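Where Does Your Computer Keep Its Memories?

Think about everything you did before lunch today. You probably remember what you ate for breakfast, and you definitely remember how to tie your shoes. But can you remember the color of the third car that went past your window? Probably not! Your brain held on to it for a moment and then let it go.

Computers do something a lot like that. They have one kind of memory for right now and another kind for keeping, and once you know the difference, all sorts of puzzling computer stuff starts to make sense (like why your story disappeared that time the power went out).

The desk and the bookshelf

Imagine you're doing a big project about whales. Your books are on a shelf across the room. To use one, you walk over, pull it out, and bring it to your desk. Now it's right in front of you and you can flip through it as fast as you like.

The desk is your computer's working memory. Grown-ups call it RAM, which stands for random access memory. "Random" sounds messy, but it only means the computer can jump to any spot it wants without starting at the beginning. The bookshelf is called storage. It's bigger, it's slower, and it keeps things even when everyone goes home and the lights are off.

When you open a game, the computer copies parts of it from the shelf to the desk. That's what a loading screen is! The little spinning circle means "hang on, I'm carrying books."

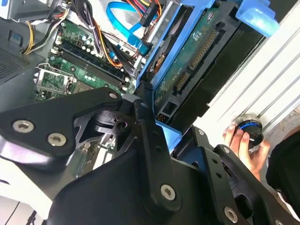
So what happens when the desk fills up? Suppose you have a drawing program open, plus a video, plus a whole crowd of browser tabs. The computer has to put some books back on the shelf to make space, and then go and get them again a moment later when you click. All that walking back and forth takes time, and your computer starts to feel like it's wading through oatmeal. Closing a few things you aren't using clears the desk.

Why the desk gets wiped clean

Most RAM works by holding teeny tiny bits of electricity, and it needs power all the time to hang on to them. Turn the power off and they drain away. That's why saving your work matters so much — saving means "please put this on the shelf."

Storage is different. Some computers have a hard drive, with spinning disks inside that hold information as little magnetic spots. Others have a solid-state drive, which has no spinning parts at all and traps electric charge so well that it stays put without any power. Both kinds will remember your whale project overnight.

It's all ones and zeros

Whether it's on the desk or on the shelf, everything in a computer is stored as bits. A bit can be only one of 2 things: a one or a zero. On or off! Put eight bits together and you get a byte, and in plain English text one byte is enough for one letter.

Let's try it. Say you write a story about a dragon from Tredville, and it's 4,000 letters and spaces long. That's 4,000 bytes. A photo of your dog can easily take up millions.
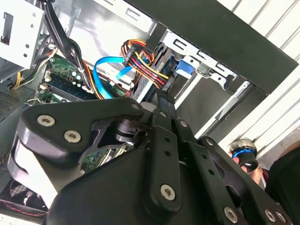 Reading time: 5 minutes

Try it: be the memory

You'll need a friend, some paper, a pencil, and a table. Write ten silly words on separate slips of paper and put them at the far end of the room. That's your storage. The table is your RAM, and only three slips are allowed on it at once.

Your friend calls out a word. If it's on the table, hold it up. If it isn't, carry one slip back, run and get the right one, and then hold it up. Keep going until you're out of breath, then play again with six slips allowed on the table. Which round was faster?

Words to know

Bit: the smallest piece of computer information, a one or a zero.
Byte: eight bits.
RAM: fast memory the computer uses while it's working.
Storage: memory that keeps things when the power is off.

Something to wonder about: if your own brain had a save button, what would you save today?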